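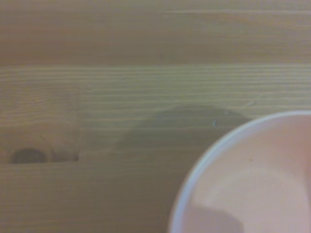

Fig. 1. Wrist camera view: pink bowl at lower right, shadow on the table beside it.

Home Arm Build, Session 4: Wrist Camera and First Approach
Betstead Shared Workshop
Notes by Noeline Ashby, bench help from Rhys Tipoki

Before you start

You should have a finished arm from Session 3, clamped to the bench, with all joints homed. If your shoulder joint still drifts after homing, see Rhys and fix that first. Camera work on a drifting arm is wasted time.

1. Mounting the camera

The bracket goes on the wrist plate with two short screws. Run the cable along the forearm and leave a loop at the wrist big enough for a full turn each way. Tape it, turn the wrist by hand with the power off, then put the ties on. The printed bracket files are in the Juston folder. Use the second version. The first one fouls the gripper motor.

2. Focus

The lens is fixed focus, set by a threaded ring. Fine wood grain is a good target because you can judge sharpness by eye. In Fig. 1 the thin lines are crispest just under the seam between the planks and get softer toward the bottom. The bowl is a little soft too. For grasping, set the ring so the sharpest part falls where the object will be, then put a dot of nail polish on the thread.

3. Finding the bowl

We use color first. The bowl is pale pink and the table is tan, and under warm light those are closer than you would think. Work in hue and saturation, leaving brightness wide open. A threshold on brightness alone tends to pick up shadows and dark marks such as the knot at the left of Fig. 1.

With only part of the rim in view, do not use the center of the colored area as the center of the bowl. Fit a circle to the rim edge instead. Leave out any points that lie on the image border, or the fit will be pulled off. If you have less than a quarter of the rim, move the wrist and take another picture.

Small specks can be removed with one pass of an opening filter. Kiri Lowther's group ran three passes and lost part of the rim, so keep it to one.

4. Shadows

Shadows move with the arm and the lights. Grain lines carry on through a shadow, as they do in Fig. 1, and they stop at the rim. Comparing texture on both sides of an edge is a useful check when color is not enough.

5. Approach

Stay at 12 cm above the table until the circle fit gives the same answer on three pictures in a row. Then lower in 1 cm steps. Keep a hand on the stop switch the whole time. Speed limit for this session is 14 percent.

For next time

Save 49 pictures with the bowl in different places, including some with it partly out of view. Note the joint angles for each one. Melina Kyriakidis will show the hand-eye calibration and needs the angles in degrees.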